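Number puzzle board

A number puzzle board is a children's toy made from a flat board with shaped places cut into it, each of which takes a matching numeral. It belongs to the same family as the peg puzzle and the shape-sorting tray, and it is usually given to children who are just beginning to recite their numbers and have yet to connect the sound of "six" with the curly figure that stands for it. The simplest boards hold the numerals and nothing else. The more generous kind, sometimes sold as a counting board or a multi-activity board, adds further rows of slots, holes or small pictures, so that a single toy can be picked up again in several different ways as the child grows.

Names

There is no single settled name. Shops tend to prefer "number puzzle" or "counting board", nurseries often say "number tray", and many families simply call it "the numbers", as in "put the numbers away before tea". The word "inset" is used by some makers for any board in which the pieces sit down inside the surface, and "lift-out" for one whose pieces have a knob or a finger notch. Longer boards that set the numerals out in a line are occasionally called number rails, although that term also covers a plain grooved strip used with counting rods, and the two are easily muddled in catalogues.

Layout

The commonest arrangement is a single line running from left to right, so that the order of the numbers is learnt along with their shapes. Squarer boards put them in two lines of five, which takes up less room on a shelf but asks the child to jump from the end of one line to the beginning of the next — quite a leap at the age of two and a half, as anyone who has sat through it will remember.

Most boards run from 1 to 10. Some include a zero, and opinion is divided on where it ought to go. Placed before the 1 it is correct, but it rather upsets children who have always begun at one; placed after the 9 it copies the look of a telephone keypad and teaches very little. A good many makers leave it out altogether and let the zero appear only as part of the 10, which is generally cut as one piece so that the two figures cannot be parted.

Colour is used a great deal. Each numeral may be given a colour of its own, and where there is a second row of slots the same or a similar colour may be repeated above it, giving the child a clue to fall back on when the shape alone is not enough. Boards of this sort are sometimes criticised for letting children match by colour and never look at the figure at all. Nandini Sundaram, in her short guide for childminders, takes the kindlier view that a child who is matching colours is still handling the numbers, and that the looking comes along in its own time.

Themes

Since a row of numerals is not in itself very exciting to a small child, boards are often decorated with a background. Farms, railways and gardens are all popular, and the seaside is a particular favourite, perhaps because a long board divides so naturally into a band of water and a band of sand. The picture does some useful work besides looking cheerful. It gives the adult something to talk about, and it tells the child at a glance which way up the board should go.

Patterned recesses are another common touch. A small printed design at the bottom of the cut-out gives the child something to uncover when a piece is lifted, and on certain boards it gives a hint about what belongs there. Kamala Nair's pattern sheets for the Nukside toy library, which home woodworkers still pass around, suggest keeping such prints small and simple so that the outline of the numeral remains the strongest thing to be seen.

Play

Children seldom begin by doing the puzzle as it was intended. The first stage is almost always emptying, which is carried out with great thoroughness, and it may be some weeks before anything is put back. After that the 1 is usually mastered early, being a simple shape, while the 6 and the 9 cause trouble for a long time. They can be the very same piece turned about, and on boards where both are cut to one pattern only the colour tells them apart.

Once the numerals can be replaced without help, the board may be used for finding a number on request, for counting along the row with a finger, or for laying out small objects beside each figure: buttons, dried pasta, shells brought home in August. Other toys join in freely. Bath ducks, farm animals and little cars are all liable to be driven or walked along the numbers, and the counting that goes with this is often better remembered than the counting done on purpose.

Tia Naylor and Charito Lumanlan, who ran a toy-lending scheme in Drodach with 734 items on its shelves, kept 40 number boards of various ages and recorded which pieces went missing. The 1 was lost most often, being thin enough to slip between floorboards or down the side of a settee. Their remedy was a cloth bag for each board, with the pieces counted into it aloud by the child at the end of the loan.

Care and repair

Wooden boards should be wiped with a barely damp cloth and dried straight away, as soaking may swell the wood and make the pieces stick. A tight piece can be eased with a light rub of fine sandpaper along its edge. Lost numerals may be replaced by tracing the empty recess on to paper and cutting a new piece from wood of the same thickness — a pleasant job for an evening, and one which need not be done perfectly.

See also

Peg puzzle
Shape sorter
Counting rods
Toy library
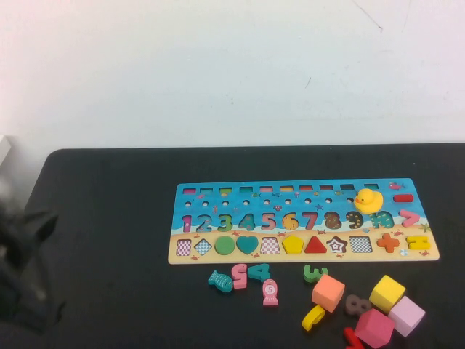 Seaside-themed wooden number board with numerals from 1 to 10, and a yellow rubber duck resting on it.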